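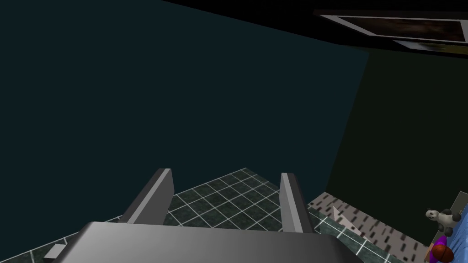

**OPINION | HOME & HABITS**

I've been thinking about green tiles a lot lately, and about why so many of us are scared of them. My partner and I spent most of June picking finishes for our place in Drerkinport, and every single person we talked to said the same thing. Go grey. Go white. Think of the resale!

Well, I have thought of the resale, and I'm sick of it. We're not selling. We might be here until they carry us out, and I'd like to have a bit of colour to look at in the meantime.

My nan's hallway was dark green from the front door to the laundry, and I can still tell you what it felt like to walk down it in socks. I couldn't tell you one thing about the beige rental I lived in for two years after uni (except that the bond cleaners charged me $380 to make it beige again). 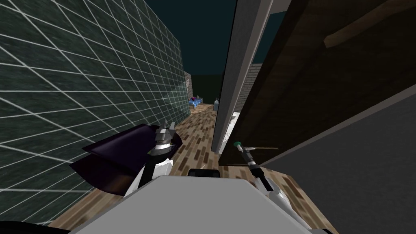
*Dark green, white lines, brown door.*

The bloke at Vustero, where we bought our tiles, reckons people come in, pat the green ones lovingly, and leave with 100 boxes of something called Oyster. I believe him. I nearly did it myself – I had the card out and everything.

My mate Illia Vasylenko disagrees with me on all of this, loudly, usually while eating my food. He says a dark hallway makes a house feel smaller and you'll be tired of it by Christmas. Fair enough, some people will be. But you can get tired of white too, and then what have you got? 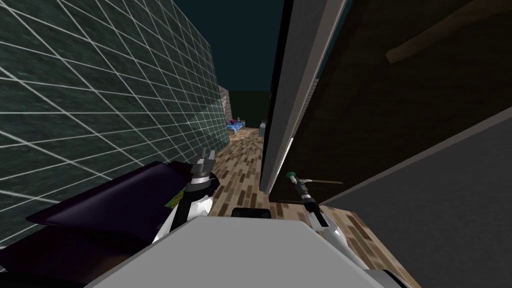
## Hallways deserve better

We treat them like leftover space. All the money goes on the kitchen, then the hall gets whatever paint is left in the tin and a hook for the dog's lead. Yet it's the bit of the house you walk through more than any other, half asleep, arms full of shopping, looking for your keys.

I'd put the boldest colour in the house there, and a floor with some life in it as well. Parquet, if you can stretch to it, in a few different browns so the scuffs get lost.
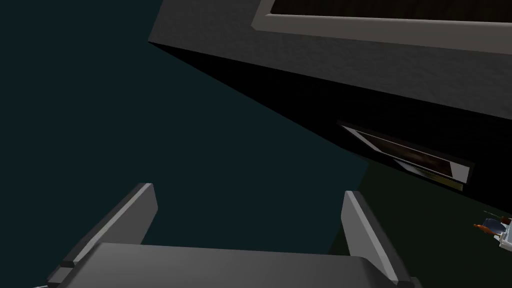

And please, stop asking the real estate agent what colour to paint your home! They're lovely people, some of them, but they're picturing a stranger living in it. The stranger can buy their own paint. Ours goes on next week, the darkest green on the chart, and Illia is coming over with a roller whether he likes it or not.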